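2025-04-10

Rain again, so I walked home the long way under the station arches and I'm only now sitting down with tea and the good pen. I promised myself back in December that I would keep writing through all the changes at work, and then I skipped most of the winter, so let me try to catch up a little while the pot is still warm.

The big news is that the sorting line at Dendstead is going over to the arms for good. We all knew it was coming (Mirjam Reisinger told us as much when she took over the returns floor, and she has never been one to sugar things), but hearing the word "permanent" in the morning meeting still made my stomach drop a bit. Eleven of us used to stand at those benches. Now four stay on the line to look after the arms and clear the jams, and the rest of us have been moved over to what the company calls hand teaching. I'm one of the hand teachers! It sounds like something from a kindergarten, and I suppose it is a bit like that.

What it comes down to is that I pick things up all day with a gripper in my hand in place of my own fingers, and the recordings go off to Gerkutach, who make the software, and in time the arms are supposed to pick things up the way I do. Soft toys this month. Soft toys have been the misery of the returns floor ever since I started, all those ears and skirts and tags, and the arms keep pinching them by the wrong part or dropping them halfway to the box.
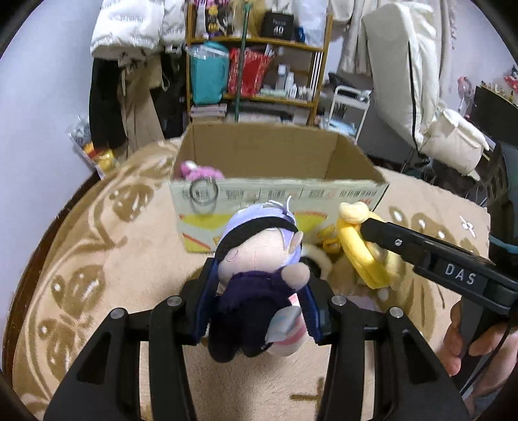

My wrist was sore for the first week and I was so slow that I was ashamed of myself. You squeeze, and you have no feeling of what you've got, only a sort of push coming back through the handle, and you have to learn to go by your eyes. Urbańczyk, who sat across from me at the old benches for years, said it was like eating soup with somebody else's arm. He has gotten very good at it, better than I am, and he's quite vain about it too. He had 300 good picks logged before lunch and made sure we all heard. I finished my day on 284, which I thought was perfectly respectable until he came over to look at my sheet.

I do miss the benches, though. I miss the talking most of all. We used to go through whole marriages and kitchen renovations over a cart of returned slippers, and nothing we said made the least difference to the work. Now they'd like us to keep our minds on the hand, and I find that by the afternoon I'm tired in a different place, somewhere behind the eyes, where before it was always my feet. My feet are wonderful, I have to say. I took the stairs at the station tonight and didn't even think about it.

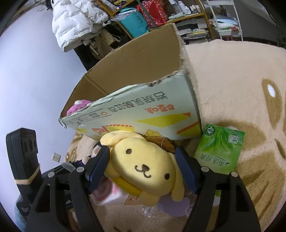

The yellow dog in the beret, my favorite of the lot.

Mirjam had me stay behind a few minutes to talk about Fladau. They're opening the same kind of teaching room there in the fall and they want someone from our floor to go over and train the new people, two days a week to start. She asked whether I'd think about it. I said I would, and then I talked far too long about the train connections, the way I do when I'm pleased and don't want to show it. Nineteen years of sorting and I've never been asked to train anyone in anything, unless you count showing the summer students where the tape was kept.

What I wanted to ask her, and didn't, was what happens once the arms have learned it all. She had a number up on the board, 2,887 picks for the group so far, and everybody was so proud of it, me included. Then on the way to the coat hooks I thought, well, each one of those is one they won't need me for. Urbańczyk says there will always be some new awkward thing for people to send back, and he may be right, he has seen what comes out of those parcels. But I'd like to hear it from someone who does the budgets.

I'll sleep on Fladau. I need to look up what the early train costs, and call my sister, and find out whether the brown shoes can be resoled one more time.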